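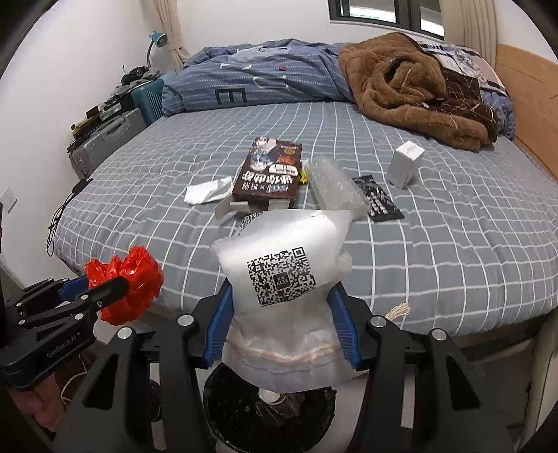
GenRobot.AI hand-held gripper pair, reviewed by Jolanta Dudek
9 May 2024

I've had these for 14 days now and I still look forward to picking them up, so you can guess where this review is going! You hold one in each hand, squeeze, and the ribbed blue pads close on whatever is between them. That's the whole lesson. My first session ran to 48 takes of bedroom cleanup, mostly bags and packaging going into a small bin, and I only stopped to eat.

Soft, crinkly stuff is where the pads shine. Thin plastic bags used to slide right out of my old Szabo set, and with these I can pinch a corner and keep hold of it — lovely. The pads give a little, so a bag doesn't need to be lined up just so.

Gripes? A few. They're wide, and over a narrow bin you have to watch that the two don't bump each other. Tissues lying flat on a sheet take me two or three tries. My wrists also wanted a break after an hour, though Elmarie Hendricks borrowed the pair for an afternoon and had no trouble at all.

Spare pads ship separately, and mine took 13 days. I'd order a set up front. I'm starting on kitchen tasks in June and can't wait.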